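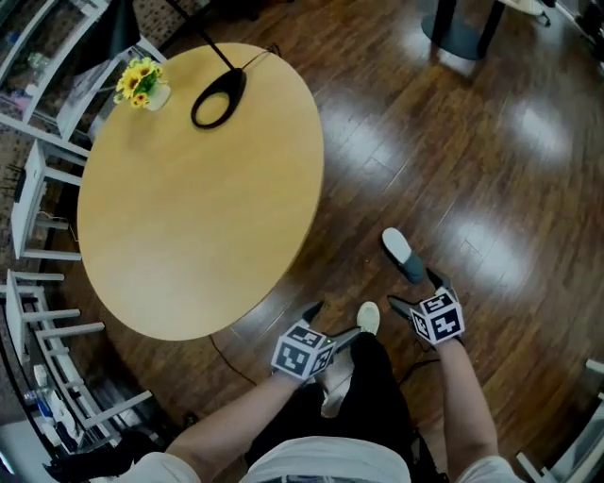
February, bench notes, evening

Second night on the left gripper and I think I finally have it behaving. The trigger had been sticking at the end of its travel all week, so I took the handle apart on a towel (learned that lesson with the springs last time!) and found the return spring rubbing on a blob of print support I never cleaned out. Scraped it off with a hobby knife, dab of grease, back together. Much nicer. The right one never had this problem, probably just a luckier print.

Cubes next. Both marker cubes are on the grippers now and I like them up on top of the handle, way better than the side mount I tried at first, where my wrist kept getting in the way. Left and right have different patterns, so please, if you borrow them, do NOT swap the cubes over. I did it myself on Sindia 1 and spent an evening chasing a bug that was just my left hand pretending to be my right.

Printed mount is 46 mm across and still a hair too snug. I had to lean on it to get the left cube seated, and I heard a creak I didn't love. Will open up the pocket a touch in the next version and use 2 screws where I've been getting away with one.

Tracking: ran 20 short grabs at home, slow reaches, open and close, back to start. Lost the left cube twice, both times when I turned my wrist too far in. The shiny floor worries me more. When I hold a cube low, the pose gets jumpy, and I suspect glare, though I haven't proved it. Plan is to do the same moves with the lights off on that side and compare. If it's the same mess, then it's my calibration and I'll redo the whole board routine, ugh.

Cable on the right side is still annoying. It hangs down by my leg and I can feel it tugging when I reach across. Jacobus Ntuli suggested running it back along the forearm with a couple of velcro straps, and that's what I'll try before I go anywhere near batteries. He also wants the Pradow firmware on both handles so the closing speed matches. Fine by me, but he's flashing them, I bricked one already.

To do before I take it all over to the Gutport shop:
reprint left mount, looser pocket
velcro for right cable
lights test
find the small hex driver (was in the Shezi box, now it isn't)

Stopped at 9:40, thumb sore from the trigger. Maybe a softer spring after all.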